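Planning the Equipment Budget for a Small Tabletop Cell
Posted by Gonzalo Arrieta in Workshop Notes, January
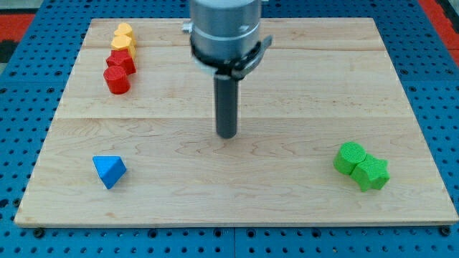

Background to the request

Readers of these notes have asked how the Clendham workshop arrived at its equipment plan for the coming year. The plan has now been submitted, and I am able to set out the reasoning behind it. The views expressed are my own and should not be taken as the position of the workshop as a whole.

Our work in this area concerns sorting and placing small objects on a flat surface. The test pieces are simple shapes in plain colors: cylinders, stars and a few wedges and prisms. The tasks are modest, and the budget was written to match them. It does not provide for heavy parts, fast cycles or unattended running at night, and any reader planning for those should look elsewhere for guidance.

The arm

The arm is the largest single item and the one on which most of the discussion was spent. Two suppliers were invited to quote, Grustov and Skusance. Both offered arms of suitable reach. Grustov's price was lower at the outset, but its quotation left out the controller cable set, the mounting plate and the second year of support. Once these were added the two offers were nearly level.

We selected Skusance on the basis of its service terms. A replacement joint can be sent out while the faulty one is still under inspection, and for a workshop with a single arm this matters a great deal. I would advise anyone comparing offers to ask for the service terms in writing before asking for a discount.

Tooling

Tooling was underfunded in our previous plan. We had allowed for one end effector and no spares, and the small parts (collars, fittings, tips) were bought one at a time from the general supplies account, where nobody was tracking them. When I went back through the receipts, the total came to $1,877. That sum would have paid for a proper spares kit with money left over.

The new plan therefore gives tooling its own line. It covers:

Replacement tips for the rod tool, ordered in one batch
Two spare clamp collars
One additional end effector, to be chosen after the spring review
A small reserve for adapters

The additional end effector has been left open on purpose. Orakzai has a model in its catalog that would suit us, but the lead time is 11 weeks and we would prefer to handle one before committing.

Work surface

Our existing perforated table will be kept. It has served well, and the grid of holes makes it simple to move a fixture and put it back. A light wooden board set on the table gives the blocks a plain, flat area to stand on. Boards are inexpensive and are treated as a consumable, with two allowed per year at $56 each. We looked at a metal plate and decided against it on grounds of cost and glare.

Fasteners are charged to the same line. I had some difficulty persuading my colleagues that bolts deserved a mention in a budget document, but they do go missing.

Test pieces

The colored blocks account for very little of the total. A full set costs $75, and one spare set is included so that a lost star or cylinder does not hold up a comparison between two versions of a program. Replacement pieces should be bought from the same maker as the originals. We once mixed two makers' sets, and the difference in size meant that a week of placement records had to be set aside.

Staff time

Equipment plans often leave out the hours needed to put the equipment to use. Ours did so in the past. The present version includes time for installation, for safety training, and for calibration after each change of tool. It also includes time to write down what was done, a provision which I expect to defend again next year.

Matters still open

The question of insurance has not been settled. The workshop's general policy covers the arm while it is on the premises, but it is unclear whether it would do so at a demonstration elsewhere, and I have asked for clarification.

The spring review may also change the order of purchases. If the Orakzai tool is approved, its deposit will fall due before the boards and spare blocks are ordered, and those smaller items would then move to the second half of the year. Comments from other workshops with similar equipment are welcome, particularly on support contracts after the second year, where I have found very little published. They may be left under this post or sent to me at the Clendham office.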